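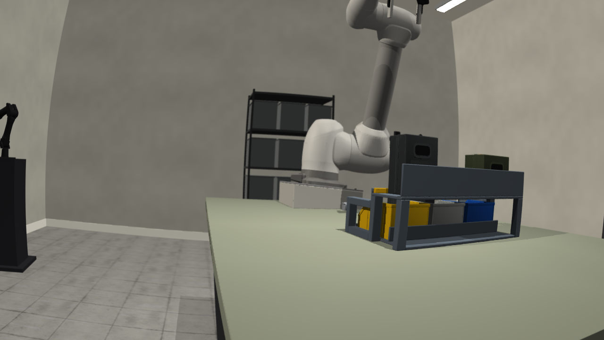
Do I need a written safety review if my "cell" is just an arm on a table?
Posted by Leonie Stubbs, 4 August 2023

Hi everyone, I've been reading this board for months and finally have something to ask. I got handed the robot work at a small kitting shop (we pack repair parts for garden equipment) after our automation person left. We're planning a pick station: one industrial-size arm on a plinth, a rack of parts bins in front of it, and a gripper that takes parts out of the bins. I'm building it in simulation first so I can fight with the layout before we bolt anything down.

My boss says that because the gripper is small and the parts are light, we can skip the risk assessment and put a "keep hands clear" sticker on the table. The integrator we talked to, Funari, says no way, and quoted us for a full fence plus paperwork. I'm stuck in the middle. What do people really do? And is there anything I should be checking in the sim now, while moving a rack costs me two mouse clicks?

Rodel Villanueva
Do the risk assessment. A sticker doesn't count as a safeguard, and your boss will be the first to say so if someone gets hurt. Look up ISO 10218 and, if you're in the US, R15.06. Fence depends on the assessment, so don't buy one yet.

Zineb Ragab
Rodel is right but that was a bit short, so let me try to fill it in, because I was in your shoes at my last job and I got plenty wrong before I got it right!

First thing, the weight of the part is only one piece of it. The arm itself is the hazard. Elbow, shoulder, the gap between the arm and anything that doesn't move. People get so fixated on the gripper that they forget there's a big heavy joint swinging around behind it. You assess the whole application: arm, tool, parts, rack, table, and every person who's going to be near it, and that includes whoever cleans up at night.

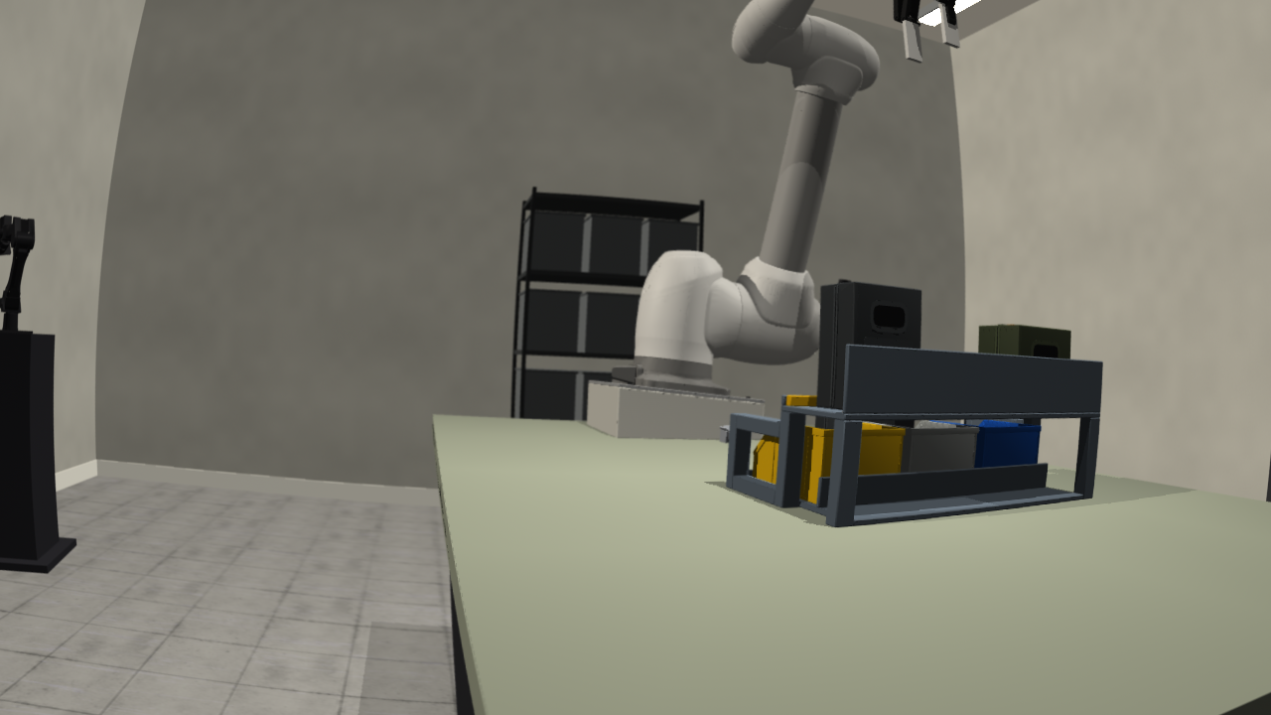
Pinch points around fixtures are where I'd spend your sim time. Run the arm through its full reach, and I mean the full reach, not only the path you programmed, and look at every place a hand or a head could get trapped against something solid. A bin rack is a classic. Take one where the bins sit right up under a wide front panel, with a rail running across in front of them: the gripper has to come in through a narrow space, and so does the person who clears a jam. Same goes for tall boxes standing up behind that panel, if your elbow can swing down that way. I'd ask whether they could live somewhere else, and I'd write down the answer even if the answer is no.

Then do the jam case on purpose. Pretend a part is stuck in the bin that's hardest to get at. Who reaches in? From which side? Is the arm stopped, and how do they know it'll stay stopped? We had a lovely procedure for normal running at Amaral and absolutely nothing for jams — guess where our one near miss came from. After that we loaded bins from the side away from the arm, and I wish we'd drawn it that way from day one.

A few other things I'd put in the file:

Limit the arm's space with its safety-rated limits if it has them. A soft stop in your own program doesn't count.
Put a sharp-edges note against the gripper fingers and anything they carry.
Plan the e-stop where a person standing at the bins can hit it without leaning over the table.
Keep a revision number on the layout. Ours was page 17 of a binder and it was two layouts out of date when I found it.

And please don't treat the sim as your evidence. It's great for reach and clearance, but stopping distance has to be measured on the real arm with the real payload. Ours came out worse than the model, and we had to move the light curtain back after it was already wired. Not a fun week.

About the fence: you might need one, you might get by with a scanner or a light curtain, it depends on speed and reach. Ask Funari to quote the assessment separately from the hardware. If they won't, get a second quote.

Rogelio Agbayani
we run a Grinel arm with no fence and never had a problem. just keep the speed down

Zineb Ragab
Rogelio, slow can be part of the answer, but somebody still has to work out how slow, check it, and lock the setting so the next shift can't bump it back up. Do you have that written down anywhere? Not picking on you, I'm asking because we didn't!

Leonie Stubbs
This is so helpful, thank you both. I'm redoing the layout with loading from the far side and I've started a jam page. Sending my boss Rodel's sticker line word for word. We're supposed to have the real arm in September, so I'll come back with the stopping distance once we've measured it.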